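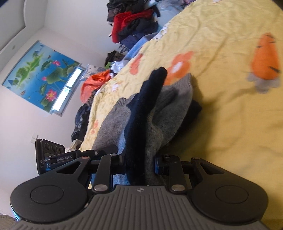
The Back Bedroom, Sorted

Home > Galleries > House and Home > Laundry and Clothes

Gallery by Yabsira Gashaw. Posted Wed 4 February.

The back bedroom at the Dimura apartment is where the clean clothes land. They come up from the laundry room in the basement, get put on the bed, and stay there until somebody needs the bed. This page is a record of one afternoon of putting them away, with notes for my sister, who is taking over the room in April and asked how I have it set up.

There is one picture in the gallery so far. I will add the closet and the dresser when the new shelf is up.

1. On the bed

Black sock, gray knit sweater, yellow quilted bedspread with the orange flowers. The plush carrot lives on this bed and stays there when the clothes are put away.

Notes on the sorting

I sort on the bedspread and not on the floor. The pale yellow makes dark things easy to find, and black socks are what I lose most often. On the old navy blanket I would miss one and find it a week later when I changed the sheets.

Socks first. Each one gets laid out flat and matched by length, then by the ribbing at the top. Pairs are folded once, not balled up -- balling stretches the cuffs. Singles go in a shoebox on the windowsill and get checked against the next load. After two months a single sock becomes a dust rag.

Sweaters next. Knits are never hung in this house. Lay the sweater face down, fold the sleeves straight across the back, then bring the bottom edge up to the collar. If the ribbed hem is wavy, smooth it by hand before you fold. Heavy ones go at the bottom of the stack.

Dark shirts and pants are last. Turn them right side out and put them on the chair by the door, and hang them all at once.

Notes on the bedspread

It came from Bogale, the linen store on the corner that closed last year. I paid $56 for it on clearance. It is washed on cold by itself and dried on low. It does crease, and I have stopped ironing it. The full-size one fits the bed with enough left over to tuck in at the foot.

Notes on the storage

The dresser is a secondhand Zedberg with four drawers. Top drawer is socks and underwear, second is T-shirts, and the lower two are for knits. The second drawer sticks in damp weather. Pull it from the left side and it comes out.

The new shelf is a Drondunis, $220 with the brackets. It goes over the dresser and is meant for the winter sweaters, so that the bottom drawer can be used for spare sheets. I still need to find the studs on that wall. The last people in the apartment hung something heavy there and patched the holes badly.

Left to do

Put up the shelf. Clear out the bottom drawer. Buy cedar blocks -- the last set has no smell left. Find a lid for the shoebox.

If you have questions about the room, leave them in the comments under this gallery. I check them on weekends.

Previous gallery: Kitchen Drawers
Next gallery: Hall Closet, Before Painting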